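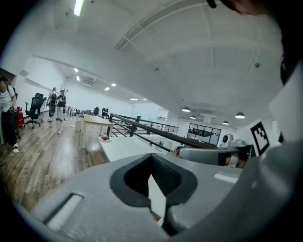 About us

Hi, and welcome to Pleltstead! I'm a one-woman rental agency, which means that if you call, you get me, and if you email at 11 at night there's a fair chance you still get me.

I look after 188 apartments in and near Stalov, mostly one and two bedrooms, plus a handful of older row houses on Wilczyńska that I'm hopelessly fond of (high ceilings, drafty hallways, great light in the morning). I started out renting my own spare studio and writing the lease at the kitchen table. Then a neighbor asked if I'd find a tenant for hers, and off it went.

For renters: I don't charge for viewings and I don't charge to apply. The holding deposit is $500 and it comes off your first month. Bring photo ID and your last 4 pay stubs, or a letter from your school if you're studying. Pets are up to each owner, but ask me anyway - I've talked more than one of them into a cat.

For owners: I take on new places in April and again in the fall. I'll come see the apartment, tell you what I think it'll rent for, and write the listing myself. You get a statement by the 5th of every month, with every repair bill attached.

I don't do sales, and I don't do vacation rentals. People ask all the time, sorry!

The office is on Birkska, second floor, over the bakery. The buzzer sticks, so give it a good long push. Street parking is free after six but it fills up fast - the lot behind the pharmacy is usually a better bet.

Page updated 2025-08-20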